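Zollska Home and Table
Everyday Dishes > Shallow Dishes > Jorniretti Round

Jorniretti Shallow Round Dish in Pink

Item 2402
$17.00 each
Set of 2: $31.00
In stock, usually leaves our shop within 2 business days

Color: Pink
Also made in: Oatmeal, Pale Gray, Leaf Green (Leaf Green is back in August)

We have carried the Jorniretti dishes for a good many years now, long enough that some of the customers who bought them for a first apartment are coming back to buy them for their kids' first apartments, and in all that time the pink has been the one people write to us about. It is a soft rose with a little salmon in it, a color that goes along nicely with white plates and plain glasses and doesn't shout at anybody's tablecloth. If you were picturing bubblegum, it's a good deal quieter than that. If you were picturing the dusty pink of old bathroom tile, it's warmer and more cheerful. We keep a stack of them by the register and people pick one up while they're waiting to pay, and quite a few of them end up going home that way.

The dish is round and shallow, with a low lip that runs all the way around the outside. It sits somewhere between a plate and a bowl, and I think that in-between shape is the reason it gets so much use. A salad with a loose dressing stays put in it. So does a fried egg, or a slice of melon that has started to run, or pasta with the kind of sauce that would slide right off a flat dinner plate and onto your sleeve. At my house it's breakfast toast, then cut-up apples around four o'clock, then very often whatever we are having for supper, and I wash the same two dishes over and over when there's a whole shelf of others sitting there. 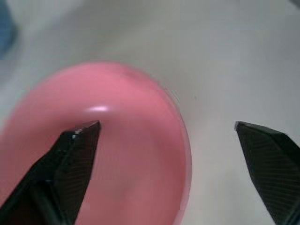
People ask about the finish a lot, so I'll go into it a little. The surface has a smooth, mostly matte look, and it will still pick up a shine when a lamp or a window catches it right. Color is a tricky thing to judge from a screen. In a bright kitchen the pink looks clear and fresh, and in the evening, or over on the shady side of the table, it goes grayer and softer. Both are the same dish! If you are trying to match napkins or a wall or your grandmother's sugar bowl, please write and ask for a color chip before you order. We mail them out free in a plain envelope, and you don't have to send it back.

The lip is a touch lighter than the middle, and that is how the Jorniretti is meant to look. We get a letter about it now and then from somebody who worries that theirs has faded around the edge. The material is thinner there and lets a little light through, so against a pale countertop or a white cloth the edge will seem lighter still. Every dish in this line has it, in all four colors, though you notice it least in the oatmeal.

The details

Shape: round, shallow, with a low lip
Diameter: 9 inches
Height: 1 inch
Material: molded melamine
Weight: 7 ounces
Dishwasher: yes, top rack
Microwave: no
Oven or broiler: no
Freezer: no
Stacks with: all Jorniretti round dishes, any color
Sold: singly, or in a set of 2

About the microwave. I know, I know. It's the first thing everyone wants to hear about, and I would love to be able to say yes. Melamine doesn't belong in there. It can get hot enough to hurt your fingers while your leftovers are still cold in the center, and after enough of that the surface goes dull and may crack. Heat your food in something else and tip it over into the dish afterward. Soup and oatmeal straight off the stove are fine once they've had a minute to settle down.

Washing and looking after them

They're easy. Warm water, ordinary dish soap, and a soft sponge will take care of nearly anything. Please keep steel wool and scouring powder away from them, as the scratches don't come out. Tomato sauce, turmeric, and beets can leave a tint behind if they sit overnight. When that happens, mix baking soda with a little water into a paste, spread it over the spot, leave it 20 minutes, and wipe it off with a damp cloth. I've brought back some pretty sorry-looking dishes that way, including one that spent a weekend in the trunk of my car with curry in it.

For the dishwasher, put them on the top rack and leave a little space between them so the water can get through. They are light, and if you lay one loose over the cups it may flip and come out holding a puddle.

A regular table knife is all right on them. A sharp steak knife will leave marks sooner or later, so I'd do the cutting on a board.

What our customers use them for

We put a card in the box asking where the dishes ended up, and we read every one that comes back. Supper on the porch is the big one, and picnics, and campers, and boats. A lot go to families with small children, who like a dish that's light to carry and doesn't make an awful crash when it lands on the kitchen floor. (They can break. A hard enough drop onto stone or concrete, right on the edge, will chip one. It's just a good deal less likely than with china.) One lady in our town uses hers under a pot of African violets, and a preschool here orders a box every year for finger paint and bead sorting. I keep a green one on my dresser for earrings and loose change.

They also make a nice housewarming present. Two of them with a dish towel folded in between, some ribbon around the whole thing, and you're done. We'll wrap it that way for you if you choose the towel at checkout. The towel is $9.00 and the ribbon is on us.

Goes well with

Eltano Tumbler, clear, 12 ounce. Straight sides, a nice heavy bottom, and it looks very pretty next to the pink. $6.50 each.

Nyitrai Linen Napkin, natural. Washes up softer every time. Sold singly so you can buy the number you really need. $8.00 each.

Jorniretti Small Bowl. The same lip and the same four colors, and deep enough for cereal or ice cream. $11.00 each.

Jorniretti Serving Platter. Oval, with enough room for a roast chicken and the vegetables around it. Pink and Oatmeal only. $29.00 each.

Ordering and returns

Single dishes go out wrapped in paper in a padded carton. Sets of 2 have a cardboard sheet between them. If you order more than one set, we pack them together to save you some postage, unless you tell us in the notes box that they are going to different people.

If a dish reaches you chipped or cracked, keep the carton, send us a picture of it, and we'll put another in the mail. You don't need to return the broken one. If you simply change your mind, you have 20 days to send it back unused, and we will refund the price of the dish. Return postage is yours to pay in that case.

Mixed colors are welcome. Choose single dishes and put in however many you like of each. The set price applies to any 2 Jorniretti round dishes, matching or not, and the cart works it out for you on the last page. If it doesn't, write to us and we will fix it by hand, which has happened a few times with Leaf Green.

A note on older dishes: if yours has a raised ring underneath, it's from the earlier mold. The newer ones are smooth on the bottom. They will stack together, only the pile sits a little higher, and the colors are close enough that most people mix them without a second thought.

Questions about this dish can be sent through the contact form. I answer most of them myself, usually in the morning with my coffee, so if you write late in the day you'll hear from me the next one.

Veronika Hajdu
Zollska Home and Table

Page updated March 8, 2021
Prices do not include sales tax or shipping.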